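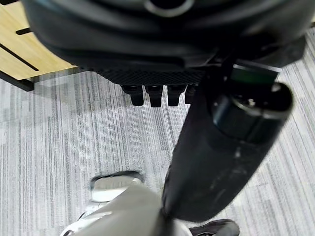
## 3. Setting up your Witer sourdough crock

Welcome to the fun part! By the end of this section you'll have a lively starter on the counter and a first loaf on the way. Set aside a quiet morning for steps 1 to 5. After that the starter does most of the work, and you just feed it and watch it grow.

### 3.1 Before you begin

Take the crock, the lid and the glass weight out of the carton and wash them by hand in warm water. Let them dry fully on a rack.

**Caution:** Don't put the crock in the dishwasher. The glaze on the inside is fine with heat, but the cork ring under the lid will swell and never sit flat again.

You'll also need:

- whole rye flour (the Tularmont stone-ground kind is lovely, but any fresh rye will do)
- a kitchen scale
- water that has stood in an open pitcher overnight
- a rubber band

### 3.2 Mixing the starter

1. Set the empty crock on the scale and press zero.
2. Add 74 grams of rye flour.
3. Add the same weight of water and stir with a wooden spoon until you can't find a dry spot. It will look like wet cement – perfect!
4. Scrape down the sides and smooth the top.
5. Slip the rubber band around the outside, level with the mixture. Rest the lid on top without pressing it down.

**Note:** Leave the glass weight in the cupboard for now. It's only for pickling (see section 6).

### 3.3 Feeding

Find a spot that stays between 70 and 75°F. The top of the fridge is often good, and so is a shelf near the water heater.

1. After one full day, stir the starter and throw out half.
2. Add fresh flour and water, equal weights, enough to bring it back up to the rubber band.
3. Do this once a day for eight days.

You may see a big burst of bubbles on day two and then nothing at all for a while. Keep feeding! The early bubbles come from other bacteria, and the yeast needs a few more days to take over. The smell goes from grassy to sharp to something like ripe apples, and that last change is a real thrill the first time.

**Caution:** Pink or orange streaks mean the batch has spoiled. Throw it all out, scrub the crock and start again at 3.2.

### 3.4 Is it ready?

A ready starter doubles within four hours of a feeding. Move the rubber band to the new level right after you feed it and check back.

If it rises only a little, go to two feedings a day and try a warmer shelf. If it rises well and then sinks before you get to it, that's fine – use it a bit sooner next time.

### 3.5 Storing between bakes

Once it's strong, the starter can live in the fridge with the lid on. Feed it once a week, and take it out the night before you bake. A gray liquid on top is just hunger. Stir it in or pour it off, as you like.

The El-Sayed country loaf in section 4 is a great first bake and uses half the crock.

*Guide revised 22 May 2026. Replacement cork rings are sold by Trarnix in packs of four.*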